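Chapter 9
Bread at the Table: Grain, Law and Custom

A loaf of bread follows more rules than most foods. In the Jewish kitchen, bread has its own blessing, its own hand washing, and its own tax in dough, the portion called challah. This chapter looks at where those rules came from and how home bakers and factories follow them today.

We start with the five grains: wheat, barley, spelt, rye and oats. Only dough made from these counts as bread in the full sense. Rice and corn loaves fall outside the group - a point that matters again in Chapter 11, on Passover.
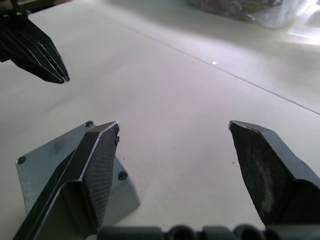 Oats should never have been on the list, according to one baker at Ulonska, who holds that the old word meant a kind of barley. Some scholars agree, though common practice has kept oats in.

Section 9.2 turns to the braided loaf eaten on the Sabbath, and Section 9.3 to the commercial bakery. There we compare two plants, Jondero and Zellow, and how each one separates dough when a single batch can weigh 300 pounds.

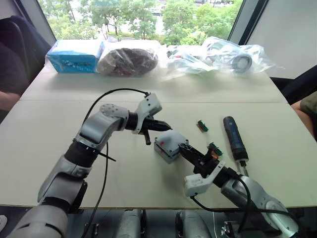
Figure 9.1 Two robot arms over a white tabletop.

Key terms: challah, five grains, pareve, separation of dough

Before you read, write down every bread you ate this week and the grain it was made from. Keep the list for the exercise in Section 9.4.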